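Ticket 1000: Cutlery tray slides toward the back of the table
Product: Pivaser compartment tray, white
Opened by: Obsa Kassa
Status: Waiting on customer

Obsa Kassa wrote:
Hello, and thank you for answering so quickly last time about the lids. I have a small one for you today, though it has been driving me up the wall since May. The tray is lovely, I want to say that first, and the rounded corners are so easy to wipe out. But it won't stay where I put it! I set it down near the front of the table, everybody reaches in for a spoon, and by the end of lunch it has crept back until it bumps against the raised edge.

I tried a damp dishcloth underneath, which held nicely for a day and then left a ring on the tabletop, so that was the end of that. My sister swears by rubber bands around the base (two of them, crossed) and I did try, but then the tray rocked and the forks rattled every time anyone leaned on the table.
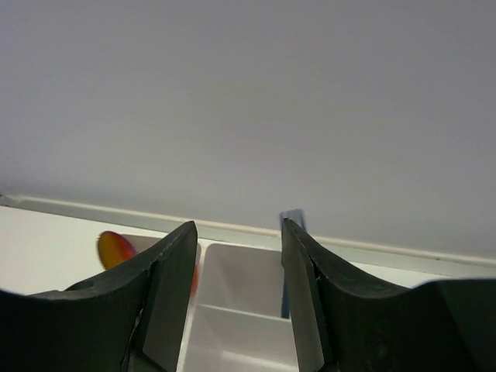 The other thing, and maybe it is connected, is that the long utensils always end up leaning toward the back. I've wondered if the weight of the handles is helping it along. Do you sell little feet for it? I'd gladly pay for a set.

Skokero Support replied:
Hi Obsa, how nice to hear from you again, and I'm sorry the tray is wandering. We do have feet! They're clear stick-on dots, part number 48, and they come on a sheet of 36, so you'll have plenty left over for chopping boards and the like. Please wash the underside with dish soap, dry it really well, and put one dot in each corner about a finger's width in. Leave it alone overnight before you load it up. For the leaning, try laying the long pieces so the handles point in different directions.

Obsa Kassa wrote:
Oh, wonderful. Please send a sheet to the Odorham address, care of Gebru. I'll do the corners this evening once they arrive and write back after a few lunches.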